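Litmont 양팔 탁상 작업 세트
제품 > 협동 작업 장비 > 탁상형

개요

Litmont 양팔 탁상 작업 세트는 사람과 마주 보고 쓰는 소형 로봇 작업대를 새로 꾸리려는 연구실과 교육 기관을 위한 구성입니다. 관절형 팔 두 대와 평행 그리퍼 두 개, 제어기, 배선 일체를 한 번에 공급합니다. 테이블은 포함되지 않으며, 기존에 쓰던 사무용 테이블에도 설치할 수 있습니다. 국내 견적과 납품은 Waltalthorpe 장비사업부에서 맡습니다.

기본 구성품

관절형 팔 2대(좌, 우)
두 손가락 평행 그리퍼 2개
그리퍼 마운트 2개(흰색)
제어기 1대 및 전원 장치
팔-그리퍼 연결 케이블 2조
테이블 고정 클램프 4개
설치 안내서(국문, 영문)

주요 사양

팔 1대 최대 도달 거리: 900 mm
그리퍼 최대 벌림: 58 mm
권장 테이블 깊이: 62 cm 이상
제어기 소음: 55 dB 이하
전원: 220 V 단상, 접지 콘센트 필요

도달 거리는 어깨 축 중심에서 그리퍼 장착면까지 잰 값입니다. 손가락 길이는 들어가지 않습니다.

작업 공간 계획

구매 전에 가장 많이 받는 문의는 테이블 크기입니다. 팔 두 대를 한쪽에 나란히 두고 맞은편이나 옆에 사람이 앉는 배치라면, 팔이 접혔을 때 팔꿈치가 바깥으로 나오는 폭까지 고려해야 합니다. 벽에 붙인 테이블도 쓸 수 있습니다. 이 경우 벽 쪽에 물건을 세워 둘 폭을 따로 빼고 나머지를 작업 영역으로 계산하십시오.

컵, 음료병, 소스병, 텀블러처럼 일상에서 쓰는 물건은 대부분 별도 지그 없이 테이블에 바로 놓고 작업합니다. 다만 지름이 그리퍼 벌림보다 큰 물건은 몸통을 잡을 수 없으므로 테두리나 손잡이를 잡는 방식으로 작업을 짜야 합니다. 금속 컵은 손가락 패드가 닳으면 미끄러지기 쉬우니 교체용 패드를 예산에 넣어 두십시오.

상판은 한 장짜리가 좋지만 두 장을 이어 붙인 것도 괜찮습니다. 이음매의 높이 차가 있으면 컵을 밀어 옮기는 작업에서 걸릴 수 있으므로 설치 당일에 맞춰 드립니다. 노트북은 작업 상판에 올리지 말고 옆의 낮은 받침에 두는 배치를 권합니다.

그리퍼와 마운트 사이의 케이블은 팔이 끝까지 뻗어도 당기지 않도록 여유 고리를 두고 배선합니다. 여유가 너무 길면 물건에 닿으므로 설치 기사가 대표 동작 몇 가지를 돌려 본 뒤 길이를 정합니다.

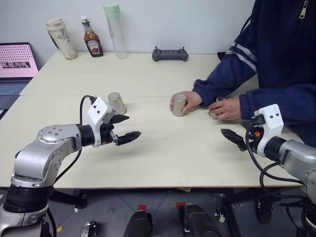
별도 구매 품목

손가락 패드(고무, 10개 묶음)
예비 그리퍼 케이블
Gosis 비상정지 스위치, 탁상형
Figueroa 이동식 받침대(노트북 및 제어기용)
운반용 하드 케이스

비상정지 스위치는 기본 구성에 들어 있지 않습니다. 사람이 팔의 도달 범위 안에 앉는 작업이라면 반드시 함께 주문하시고, 앉은 자리에서 손이 닿는 곳에 설치하십시오. 이미 보유한 스위치를 쓰실 경우 접점 형식을 먼저 알려 주시면 호환 여부를 확인해 드립니다.

예산을 세울 때

본체 가격 외에 설치비, 교육비, 소모품비가 따로 듭니다. 설치비에는 방문 1회와 초기 보정이 포함되고, 이후 장소를 옮기면 재보정 비용이 발생합니다. 교육은 반나절 과정이며 인원은 여섯 명까지입니다.

소모품은 손가락 패드와 케이블이 대부분을 차지합니다. 매일 쓰는 곳은 패드를 분기마다, 주 2회 이하로 쓰는 곳은 1년에 한 번 교체하는 것으로 잡으시면 됩니다. 그리퍼 본체는 보증 대상이지만 낙하나 충돌로 휜 손가락은 유상 수리입니다.

회계연도 안에 검수를 마쳐야 하는 기관은 발주 시점을 넉넉히 잡아 주십시오. 2월에는 납품 요청이 몰려 설치 일정이 늦어집니다. 견적서는 본체와 소모품을 나누어 발행할 수 있습니다.

납기 및 보증

발주 후 출고까지 6주가 걸립니다. 팔과 제어기는 2년, 그리퍼는 1년 보증입니다. 보증 기간에는 고장 난 부품을 택배로 보내 주시면 교체품을 먼저 발송합니다.

견적 문의

구성 상담: Parvathi Lobo (Waltalthorpe 장비사업부)
설치 및 기술 문의: Sumathi Palaniappan (기술지원)

문의하실 때 테이블의 가로, 세로, 높이와 상판 두께, 콘센트 위치, 주로 다룰 물건의 크기와 무게를 함께 적어 주십시오. 방문 실측은 견적 단계에서 요청하실 수 있습니다.

사양 최종 수정: 2021년 10월 12일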